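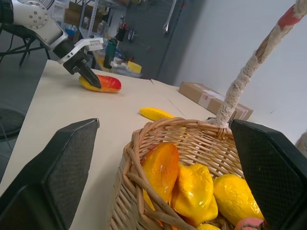
**Practice pad to real snare, everything falls apart. Is it the pad?**

Posted by snarewell_ish

I've been working on rudiments for 19 months now, nearly all of it on a rubber pad in my apartment (thin walls, baby next door), and I've hit something I can't sort out by myself. My hands feel great on the pad. Singles, doubles, paradiddles, all fine. Then I get to the rehearsal room on Tuesday, sit down at the real snare and my doubles turn to mush. The second stroke just disappears. In the picture there's a wicker basket with artificial fruit in it, and when you put one of those little shaker inserts in with them and swing it by that tall handle on the offbeats, you get a surprisingly decent groove to play pad exercises against. Anyway, the doubles.

The pad is an old Stikau, the one with the thick gum rubber top. I also tried a friend's Kramer pad with the harder gray surface and hated it, because it made me sound terrible. So maybe that's my answer already? But I've read so many opinions on this. One guy says bouncy pads ruin your hands, the next says he's played nothing else since high school.

What I'd like to know is whether I should buy a harder pad, or stay with this one and change how I practice. I can only get on a real drum once a week. My budget isn't huge. And if it's technique, what should I be doing? I play matched grip, 5A sticks, mostly rock and some country stuff with a cover band.

**So-ying Kong**

Hey! I teach snare and kit to middle schoolers and a few grownups, and I hear this every September when the kids come back from a summer on the pad. Your pad is doing part of the work for you. Gum rubber gives you back more bounce than most snare heads will, so the second note of your double comes for free. On a real head tuned at all low (and I bet the rehearsal room snare is tuned low, they always are) there isn't as much bounce, and the second note has nothing behind it.

I wouldn't throw the pad out. I still warm up on one. But do some of your work on something that doesn't help you. A pillow is the classic. I use a folded bath towel on a chair, because a pillow slides around and makes me mad. Play your doubles there for five minutes, slow, and you'll feel right away that you have to *make* the second stroke with your fingers. It'll sound like nothing, just thup thup thup, and your forearms may get tired. If anything hurts, stop.

Then go back to the pad and accent the second note of each double:

- r**R** l**L** r**R** l**L**, slow, both hands the same height
- keep the fingers touching the stick the whole time, including the pinky
- when it gets tense, drop the tempo, shake your hands out, start over

Stay there longer than you want to. I had one adult student who was in exactly your spot, and what finally fixed it for him was playing the accented ones at a really boring tempo while he watched hockey. It took him most of the winter, but his rolls are lovely now!

About buying a harder pad: if you've got the money, having two surfaces is nice. If you don't, the towel is free. And the fact that the Kramer made you sound terrible is a pretty good reason to borrow it again.

Oh, and check the tuning on that snare. Ask whoever owns it if you can bring the top head up a little. Half a turn on each lug can make a tired old head feel like a different drum.

**bredham_backbeat**

its the pad. gum rubber is a trampoline. get an Ollent, the two sided one, i paid less for mine than i spend on sticks in a year. also 5A is kind of light for practice, get something fatter

**tomtom488**

I don't agree that it's the pad, or not only that. I learned on gum rubber and my doubles are OK. What got me was height. My pad stand was set way higher than my snare, so my wrists were in a totally different position, and whenever I sat at the kit I'd end up playing half rimshots and choking the stick. Measure from the floor to your pad at home and then do the same with the snare on Tuesday. Mine were off by four inches, and I'd been blaming my fingers for a year.

So-ying's towel thing is good though. I do it with a couch cushion.

**snarewell_ish**

Thanks, all of you! I just measured and my pad sits on the kitchen counter (I know, I know), so I practice standing up. I'm going to move it to a chair tonight and start the towel doubles. I'll ask about the snare tuning too, it's the room's drum and I don't think that head has been touched in a long while. Going to hold off on buying anything until I've done a month of this.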